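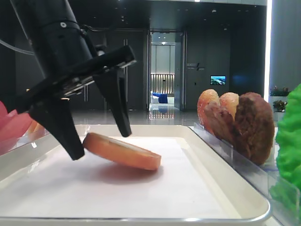

A round bread slice on a white tray, with the gripper fingers open on either side.

Lellstead Bread Shelf-Life Study
Progress report to the Ditholm Fund, November 2020
Prepared by Agnese Luik

1. Status

Work packages 1 and 2 are complete. Work package 3 (storage trials) is in progress and will run until January. Work package 4 (recipe guidance for small bakeries) has not started. Spending is within the approved budget and no transfer between budget lines is requested.

2. Work completed in the period

The baseline survey closed with 112 replies from bakeries, school kitchens and shops in the Lellstead area. Respondents gave their daily output, flour supplier, bag type and the age at which unsold bread is withdrawn. Most withdraw soft rolls at the end of the second day. Few keep written records of the quantity withdrawn, so the waste figures in the survey are owners' estimates and should be read as such.

Two recipes were carried forward from the pilot: the control dough and the Ji dough, in which part of the flour is scalded with boiling water before mixing. Both use the same flour lot. Total baked to date is 602 rolls, split between the two recipes according to the schedule in the work plan.

Crumb firmness is measured on cut slices after one, two, four and six days of storage. Moisture is measured by oven drying on the same days. Crust samples are taken separately, as the pilot showed that mixing crust and crumb hid the difference between bag types.

3. Interim results

The Ji dough firmed more slowly than the control through day four. By day six the two recipes could not be separated on firmness, although the Ji dough still held more moisture. Paper bags gave a drier crumb than film bags with both recipes. Mold was recorded on day six in film bags only.

These results cover one flour lot and one storage temperature. They should not be quoted outside the project until the second lot has been tested.

4. Deviations from plan

The storage cabinet supplied by Zoltell drifted above its set point during the second trial. Results from that trial have been excluded and the trial repeated. The cabinet was recalibrated and a second temperature logger installed. The net delay is 30 days, taken from the slack before work package 4.

The order of 2000 film bags arrived in the wrong thickness and was exchanged at no cost.

5. Next period

Complete storage trials on the second flour lot. Aigars Navickas will run the taste panel and draft the recipe sheet. The bag comparison will be extended to sliced loaves if cabinet space allows. The raw firmness and moisture tables will be submitted with the next report.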